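Kemppainen Lab Notes
Thread, 15 posts

1/15
In June I started to collect examples for a small robot arm. It must learn to tidy a table by watching how a person moves it. I promised some people at Conerell to write down how it goes, so this is a thread. It is long, please take some tea.

2/15
First the words. One "episode" for me is one complete try, from the moment the arm leaves its rest place until it is back there. I hold the leader handles, the arm copies me, and the computer saves the joints and the pictures. The software is called Vemolano and we wrote it in-house, so please do not search for it.

3/15
The goal for this round is 2,000 episodes. I thought this was a matter of patience only. After the first week I think it is more a matter of bookkeeping. The moving is easy. To know later what you moved, and why you did it like this, is where the hours go.

4/15
Each task has one sentence, and the sentence is written before I touch the handles. "Put the dumplings in the steamer." "Put the green cube in front of the box." If I write the sentence after, I write what happened and not what I wanted, and then my failures look like successes.

5/15
A question I got by message: why toys? Real food changes during the day, and it gets on the fingers of the gripper. Toy food keeps its shape from the first episode to the last. Also it is light. If the arm drops it I do not jump from my chair any more.

6/15
Now the layout. I do not place the things nicely. In my first batch I did, and the model learned that the steamer lives in one place. When I moved the steamer by the width of my hand, the arm went to the old place and closed its fingers on air. It was very sure of itself.

7/15
So I shuffle before every episode. The rules I give myself: the big things move every time, the small things may lie in any direction, nothing may be hidden completely from the head camera. Things can touch each other. A ball leaning on a box is a good hard case and I want many of these. 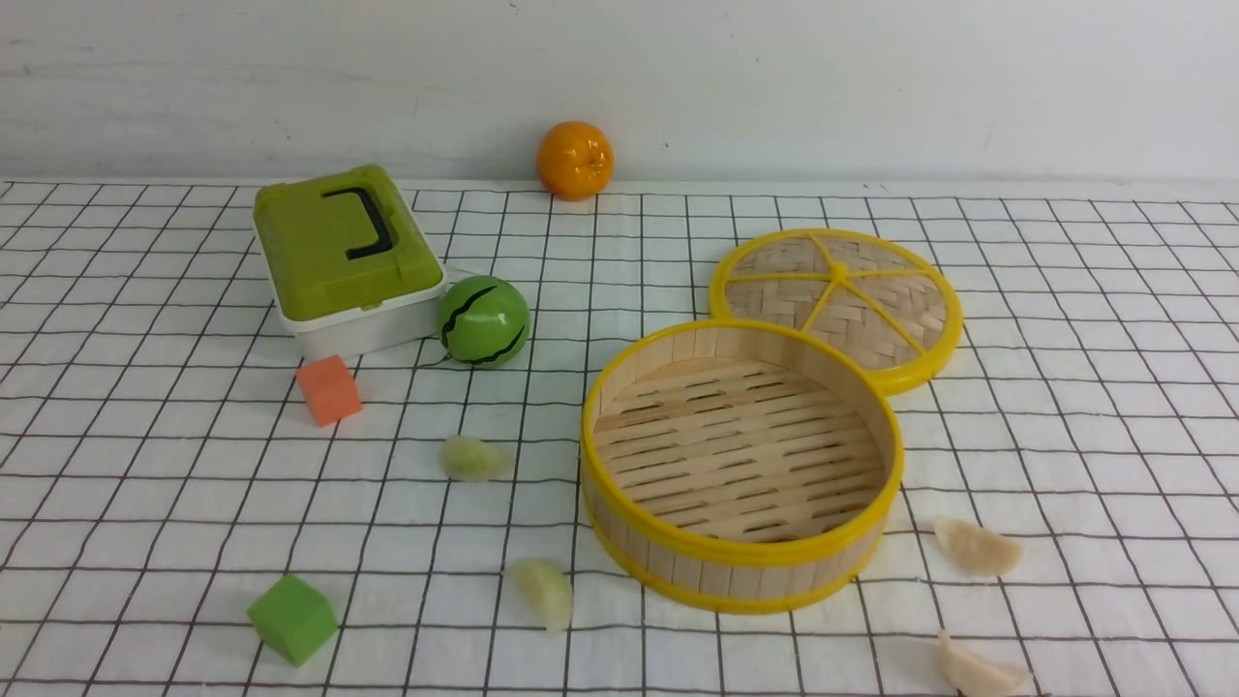

8/15
This layout goes with the sentence "put all the dumplings in the steamer and close it". Four dumplings, and two of them are on the far side of the steamer base from the other two, so there is some travelling to do. The lid is lying flat behind the base. For a person it is nothing. For the arm the lid is the most difficult part, because it must be taken by the rim and come down level.

9/15
The cubes, the mandarin, the watermelon ball and the box with the green lid have no job in this sentence. I leave them on the table with purpose. If the only things on the cloth are the things in the task, the model has no reason to listen to the words. It can just pick up whatever it sees.

10/15
About the cloth with squares, as two people asked. No, the model does not read the squares as coordinates. The squares are for me. When I look back at a bad episode I can say "the lid was too near the wall" and check it against the lines. I do half of the batches on a plain cloth, so that the arm does not get too fond of the grid.

My cloth has wrinkles and I stopped ironing it. On a perfectly flat cloth the small dumplings were always at the same height, and the learned policy was then a bit lost on any other table.

11/15
Mistakes which I keep: a grasp that slips and then I take the object again. These are very useful, the arm learns to try a second time.

Mistakes which I throw away: I forgot the sentence, I had my sleeve in view, I stopped in the middle to think. The last one is the worst. A pause of 2 seconds looks to the model like a decision, and it will copy it faithfully.

12/15
Yesterday's result: 94 episodes kept. I worked until four in the afternoon and then my wrists said it was enough. I now change the task after every batch, so I do not become too smooth at one thing. When I am too smooth all my paths look the same, and I am back at the problem from post 6.

13/15
Someone from Rutbridge wrote that they let several people take turns on the handles. I would like this too. Every person has a style. I come to a dumpling from above, I saw a colleague who slides in from the side, and the side way is better when the dumpling lies near the steamer wall. I did not think of it myself in all this time.

14/15
Things I would do differently if I started again:

Write the task sentences in many forms from the first day. I have too many that begin with "put".

Save the light condition. My morning batches and my evening batches are two different worlds, and I have no column for it in the table.

Check the disk before the session. I lost a full batch of lid closing this way and I am still a little angry.

15/15
Next I train on what I have and test it with layouts which I did not use for collecting. If the lid still fails I will record only the lid for some days, starting with it in all the awkward places. I will put the numbers in this thread when they exist. If you collect this kind of data with a lid or a pot cover, please write me how you hold it, I am collecting opinions as well.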